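Small Table, Tall Shapes
Home & Table, 26/11/2023

November is when people start moving things around on their side tables. The summer bowl goes into a cupboard, the candles come out, and for a week or two nothing looks right. The trouble usually comes down to height and spacing, and both can be fixed with what is already in the house.

For this feature we kept to a short list: a small low table to act as a riser, black candlesticks, a few amber glass bottles and a grassy green plant in a white pot. All of it sat on a plain wood top. We bought nothing that couldn't be found in an ordinary housewares aisle, and the whole group came in well under our limit of $200.
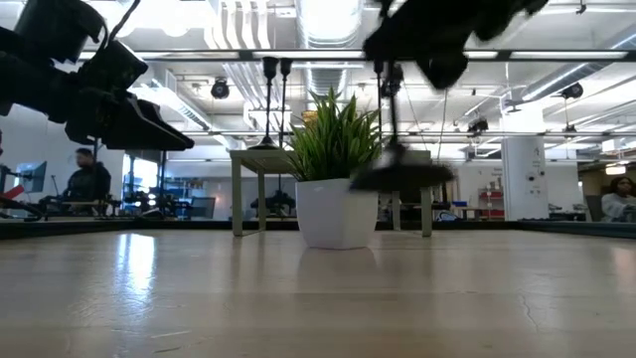 DECORATING

Start with the surface underneath. Light wood is easy to work with. It sets off black and white equally well, and a few wear marks don't hurt it. If yours has a shine, look at it in the evening with the lamps on before you settle on anything, as a glossy top will throw back whatever stands on it.

Then put down the riser. A riser can be a cake stand, a box or a stack of books, but a miniature table is better because you can see under it. The legs let light through and the group looks less heavy. Ours has a thin top and straight legs. Plerkari, a small catalog company we have ordered from before, sells one 17 inches wide, and Rutia has a narrower version that suits a windowsill.

The plant goes in front and down low. A white pot with flat, angled sides shows up well against dark stems, and long pointed leaves fill the gap between the lower surface and the raised one. Fake is fine. Readers write in about this every year and our answer has stayed the same. Dust the leaves once a month with a dry paintbrush and turn the pot now and then. If you use a live plant, put a saucer under it and keep it well away from any flame.

Candlesticks are where most people go wrong, usually by buying a matched pair and stopping there. Two of the same height will do for a mantel. On a small table a shorter third one helps a great deal. Set the tall ones at the back corners and bring the short one forward to one side. Leave the other front corner alone.

Black metal, black wood and black resin all look much the same from across a room, so buy on weight. A candlestick should have a base wide enough that a bump from an elbow won't send it over. Test it in the store with a candle in the cup if they'll let you.

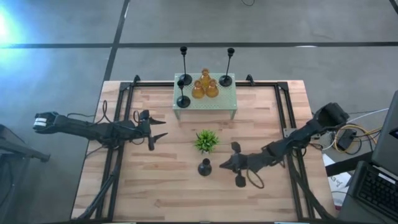
A reader in Gresham, writing after our last piece on shelves, said she had given up on candles altogether and kept only the glass, and that her front room had never looked warmer. She may have a point. Amber bottles hold their color even on a gray day, and with a light near them they do a good part of the work a candle would do.

Group the bottles close together and let the candlesticks stand outside them. Three bottles with narrow necks take up very little room. Leave them empty, or put a single dried stem in one. Secondhand stores often have a shelf of brown glass, and Org, the refill shop, sells clean empties by the piece. Soak the labels off in warm water and dish soap, and let the insides dry upside down overnight.

If you plan to light the candles, take the leaves out of reach first and check what is above the table.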